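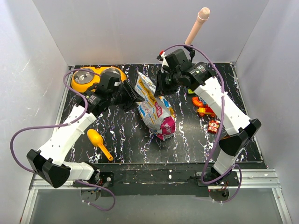
The two-armed cell at Padgate, with a food bag between the grippers.

Dinner for Nobody's Dog

4 min read
Print | E-mail

I have a cat at home, so I thought I knew everything there was to know about pet food bags. They crinkle, they slump, they dump kibble down the back of the stove. Then I spent an afternoon at the Padgate lab with Mylene Bañez, and now I can't open one without thinking about my left thumb.

Bañez works on getting two robot arms to handle things that won't hold their shape. A mug is the same mug wherever you grab it. A bag of food folds around your fingers and becomes a slightly different bag every time (she said this with real affection, by the way – she loves these bags). Her setup has a marble-patterned tabletop with an arm on each side, a double feeder with two steel bowls, a scoop, and a bunch of toy pieces off to the right that the robot is supposed to leave alone.

The method is called Zorkard, and the idea is pretty simple once somebody draws it for you on the back of a parking receipt. Most two-arm systems learn from people steering both arms at once, and the software copies the whole motion. Zorkard splits the job. At any moment one arm is the holder and the other is the mover, and a small extra network decides when they should trade places. The holder's only goal is to keep the bag from getting away. "It's what you do with a jar," Bañez told me. "One hand is boring on purpose."

To train it, her team recorded 3000 short demonstrations, most of them in September, when the air conditioning was out. Then came 303 test runs with bags the system hadn't met. The older method, Prorirus, got the bag up and tipped over a bowl in almost 50 percent of its runs. Zorkard did clearly better, though Bañez wouldn't let me call it solved! Very full bags are still trouble, and so are ones with slick corners.

I asked which part surprised her. She said it was the trades. The arms swap jobs more often than the people in the demonstrations did, sometimes right before the bag starts to sag, and she's still working out what they're picking up on. The wrist cameras are her first guess. Her colleagues on the Salazar project want to try the same trick on laundry next, and she's promised them the code as soon as she cleans it up.

Last updated: September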